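Chapter 7
Grants to Individuals: From Application to Decision

Ragnvald Hovland

7.1 Scope of the chapter

The previous chapter dealt with grants made by one charity to another. In such cases the receiving body has accounts, a governing document and usually a paid member of staff who can answer questions. A grant to an individual has none of these. The applicant is a person or a household, often under strain, and the evidence is whatever that household can reasonably produce.

This chapter covers small grants made to people who are seriously ill and to those who live with them. It follows an application from first receipt to the written decision. Payment, record keeping after payment and the treatment of unspent money are left to Chapter 8. Readers who need the legal meaning of public benefit should go back to Chapter 2 before reading further, as the terms are used here without being defined again.

Most of the worked material is drawn from two bodies. The Karkwood Fund is a local charity which makes grants within the town of Miston and the villages next to it. The Medve Trust works nationally, takes applications only through hospital and hospice staff, and sets a single upper limit of £525 for any one household. The two differ in size and method, and the differences are referred to throughout.

7.2 Need, want and purpose

A grant-making charity can spend money only within its stated purposes. The first test of any application is therefore whether the thing asked for falls inside them. "The relief of sickness" is a wide form of words. It will normally cover bedding, heating, travel to treatment and the hire of equipment. Whether it covers a short holiday depends on how the charity has read its own purposes in the past, and on whether that reading was properly recorded.
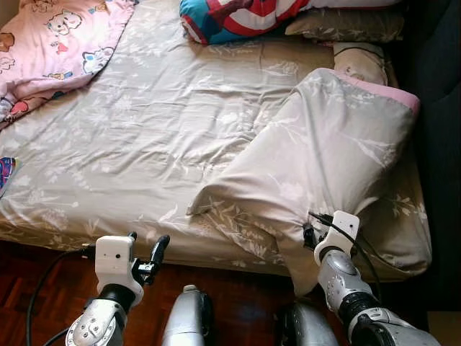
Applicants do not sort their requests in this way, and should not be expected to. A letter may ask for a washing machine in one line and a day at the seaside in the next. The assessor separates the items, tests each against the purposes, and notes the result beside it. Where one item fails, the others are still considered. An application should not be turned down as a whole when only part of it falls outside the rules.

Some families ask for too little. This is a known weakness of open application forms, where the applicant has to name both the item and the sum. The Karkwood Fund removed the box for the sum from its form and now asks only what would help and why. The assessor prices the item afterwards. The change added to the work of the office - each price has to be looked up and dated - but it gave the assessors figures they could compare between cases.

7.3 Evidence of illness and of means

Two separate facts are usually needed: that a person is ill, and that the household cannot meet the cost without difficulty. They should be tested separately. A letter from a nurse is good evidence of the first and weak evidence of the second.

For illness, a signed statement from a health worker who knows the patient is enough in nearly all cases. It need not give a full diagnosis. Asking for hospital letters in full brings personal information into the office which the charity has no use for and must then protect.

For means, practice varies. The Medve Trust relies on the word of the member of staff who sends the application in. The Karkwood Fund asks for one recent bank statement and a list of regular bills. It does not apply a fixed income line. Its assessors look at what is left after housing costs and at how that has changed with the illness, which often brings a loss of wages for the carer as well as for the patient.

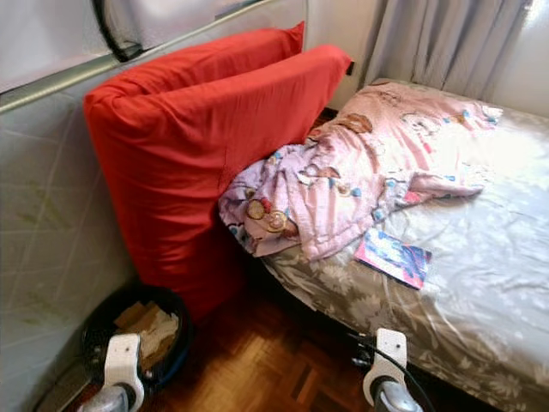
Should a charity take savings into account when a patient has only a short time to live?

It may do so, but the rule must be written down and applied in the same way to every applicant. Many funds ignore savings below a set level, and ignore them altogether where a doctor or nurse states that life expectancy is short. The usual grounds are that the household will soon face funeral costs and a drop in income, and that a full check of means would take longer than the case allows.

Time is a matter of evidence too. A request which depends on a patient being well enough to travel loses its value within weeks. The form should carry a box in which the health worker gives the latest date at which the grant would still be of use. Applications are then placed in order of that date, and the date of receipt is used only to settle ties.

7.4 The home visit

Visits are costly and are not needed for most small grants. They are justified where the item has to fit the home, such as a hospital bed or a floor covering, or where the written application cannot be understood.

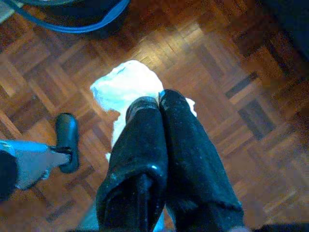 The report of a visit should separate what the visitor saw from what the visitor was told or concluded. Under "seen", plain nouns are preferred and words of judgement are left out. If the request concerns flooring, the existing surface is named and its pattern given. A floor like the one illustrated would be entered as "parquet, basket weave, short strips in small square blocks, honey to reddish brown with some darker strips". The words "old", "poor" or "unsuitable" do not belong in that entry. If the applicant says that the floor is slippery for a person using a frame, this goes under "told", with the name of the speaker. The visitor's own view goes last, under its own heading and signed.

7.5 Recording the case

Each application is given a number on receipt and keeps it until the file is destroyed. In the Karkwood series used for the exercises, the first case is number 158 and the last is number 1002. The gaps are cases left out to protect the people concerned.

Both bodies keep their records in Bamudel, a case system whose screens follow the order of this chapter. The layout described is that of December 2020. Later versions move the date box to the first screen but leave the fields unchanged. Paper files can be kept in the same order with no loss, provided that the assessor's notes and the visitor's report are held on separate sheets.

Section 7.6 sets out the scoring sheet and explains how two assessors working apart should settle a difference between their marks.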